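A White Table and a Yellow Organizer: Tariq Cheema on Sorting Small Things

Tariq Cheema teaches a short evening course in home organizing in Maldale. The course is called Ellura, after the street where he had his first room, and it is now in its third year. I visited him on a Friday at the end of April, before his students came. He offered me tea and asked me to keep the cup on the windowsill. "The table is for work," he said. "I am strict only with this."

He started, he told me, in a hardware shop in Druscombe, where he was responsible for the drawers with small parts. There were 304 drawers when he came and 598 when he left. I asked if this growth was a good thing. He laughed and said that it was a terrible thing. "Every time we did not know where to put a screw, we made a new drawer for it. After some years the customers waited and I was opening and closing, opening and closing. I learned there what I should not teach."

Most of his students come with one drawer from home. It is usually the kitchen drawer where batteries, string, keys and old receipts live together. They expect that he will begin with boxes and labels, but the first lesson is about the table.

"I want a white surface, smooth, with nothing printed on it," he said. "On a dark wooden table you lose a black screw in one second. On a tablecloth you lose everything." He passed his hand over the top while he said this, as another person would touch a good piece of cloth.
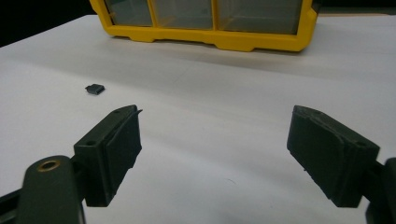

Why the surface comes first

I asked him whether people are disappointed when they pay for a course and must begin with cleaning a table. He thought about it for a while.

"Some of them, yes. One lady from Mosquera asked me if she could have the first evening for half price." He did not give her the discount, but she stayed for the whole course, and later she sent her brother. "When you have a clear place in front of you, you can make decisions. If you sort inside the drawer, you only move things from the left to the right."

His method is simple to explain. The student puts out one handful from the drawer, and works only with this handful until it is finished. The container stays at the back of the table, where the hand can reach it but where it does not take the working space. In his room this is a storage organizer with a yellow frame. He likes the color very much. He says that a person who is tired in the evening will still see yellow. 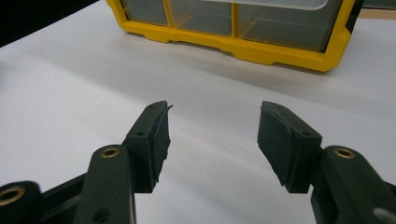
The white table, with the yellow-framed organizer at the back.

"Many people put the organizer directly in front of them," he said. "Then they look at the compartments and they want to fill them. It is like with a big plate, you eat more." I told him that my own plates are quite big, and he said he could not help me with that.

A course takes 3 evenings. On the first one the students learn the table and the handful. On the second they give a place to each kind of thing, and on the last they bring a different drawer and do everything again without his help. In the current group there are 26 people, which he finds too many for one room, so he has divided them into an early and a late hour.

He does not like labels in the beginning. In his opinion a label that is written too early makes people obey it, even if the place is wrong. "Wait two weeks," he said. "If your hand goes to the same place, then write it." He himself writes labels with a pencil and changes them often – his wife complains that she must learn the kitchen again every summer.

Before we finished, I asked him what is left on the table when the lesson is over. He answered at once that nothing should be left from the drawers, even if the sorting is not complete. What is not decided goes back home in a paper bag, and the student brings it the next time.

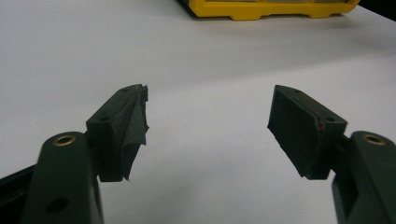

What he keeps in his own drawer

I had to ask this question, of course. Tariq Cheema has one drawer at home which he has never sorted. There is a broken watch in it, several foreign coins, a bicycle bell and the key of the shop in Druscombe, which he forgot to give back.

"My students ask me to bring it," he said. "Every group asks. I say maybe next time."

The new course begins in the autumn, again in Maldale, and people who want to join can put their name on the list at the door. They need to bring one drawer, not too heavy, and a soft pencil.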